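Trandberg Folded Cloth Set
Data card, version 9

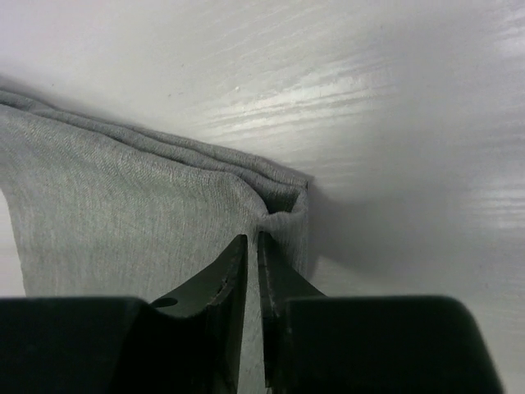
The set covers the folding of small household textiles on a flat tabletop: T-shirts, dish towels, napkins and plain cut cloths. It was put together for people working on fold order, edge alignment and wrinkle detection.

Contents

The set holds 300 folding sequences, split evenly between clothing and flat cloths. Each sequence has its own folder with the images, a fold log and a short text note. The fold log lists every fold in order, with the direction and the number of layers after it.

Textiles

Most items are plain knits and weaves in gray, white, navy and tan. Patterned items are kept in a separate folder called Mittal, after the shop that supplied them. Everything was washed once before use. Nothing was ironed, so light creases from drying are present throughout. Items with buttons, zippers or hoods were left out.

Surface and light

All folding was done on white tabletops. Gray and white items have low contrast with the table in places, and shadow edges can be mistaken for cloth edges. Check the outline files before using them for measurement.

Labels

flat: single layer, no fold
half: one fold, edges matched within a finger's width
stack: two or more folds
bunched: any gathered area, whether or not the rest of the item is smooth

An item can carry both stack and bunched. In version 8 it could carry only one, and older scripts may fail on the new label files.

Known problems

The February batch has no fold direction for napkins. Layer counts above four are unreliable. Two towel folders share the same text note; the one in Calto is correct.

Files

Unpack everything into one folder named Clutuneo. The outline files use the same numbering as the images.

Last updated Sunday, April 17, 2022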